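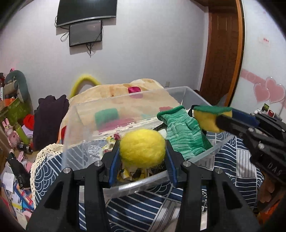
Notebook, October. Household water use against property tax band, Gondmont district

Picked up the regression from last week. Question unchanged: does metered water use per person track the property tax band of the street, once household size is taken out. The district office sent the billing extract as one flat file, 1,966 rows, one row per meter. Daltano and Ngau are coded as separate towns even though they share a pumping station, so I kept the codes as they are and added a station column.

Cleaning

Dropped meters with no registered occupants. Dropped meters serving more than one building, where the occupant count belongs to only one of them. Left with 1,001 usable rows. That is a heavier loss than I wanted. Most of it comes from Womanano, where the occupant field was blank for whole streets. Wrote to Yusri Wuisan to ask whether the blanks are missing entries or a different billing type. If it is a billing type we can get the counts from the resident register and put the rows back.

One row excluded by hand: it showed 1,000 occupants on a residential meter. Probably a keying error for 1 or 10, no way to tell which. So the working file is 1,000 rows.

Units

Readings are in cubic meters per two-month billing period. Converted to liters per person per day using the true number of days between readings. The first pass used a flat 60 days and this pushed the summer figures up, as the July-August period is 62 days. Old script is kept in the folder with "flat60" in its name. Do not use it for anything that goes in the report.

First run

Per-person use goes up with tax band, as expected. The slope gets much smaller when garden area goes into the model. With garden area and household size both in, the band term is still positive but the interval crosses zero. Large households use less per head in every band, and the drop is steepest between one and two people.

Daltano sits above the line in all bands. Ngau does not. Same station, same pressure zone according to the map, so supply is a poor explanation. Possible causes to check:

Meter age. Daltano had its meters replaced first, and older meters tend to under-read at low flow.
Pools. No field for these in the extract. The building permits list may have them.
Reading dates. Daltano is read at the start of the period, Ngau at the end.

Meter age looks like the easiest to test. Installation year is in the asset table, which joins on meter number after stripping the leading zeros.

Checks

Drew 100 rows at random and compared them with the scanned bills. All readings matched. Tax band was out of date on several of them because the extract carries the band at the time the account was opened. This matters for the comparison over time and needs fixing before any second run. Asked the district office for the band history by street.

Reran without the top percentile of use. Coefficients moved slightly, signs the same. Residuals still fan out at the high end, so switched the outcome to logs. Better. Will report the log model and put the linear one in the appendix.

To do

Join installation year.
Replace band at opening with current band.
Wait for Yusri on the Womanano blanks.
Redo the Daltano and Ngau plot on one scale; the two axes differ in the present version and it misleads.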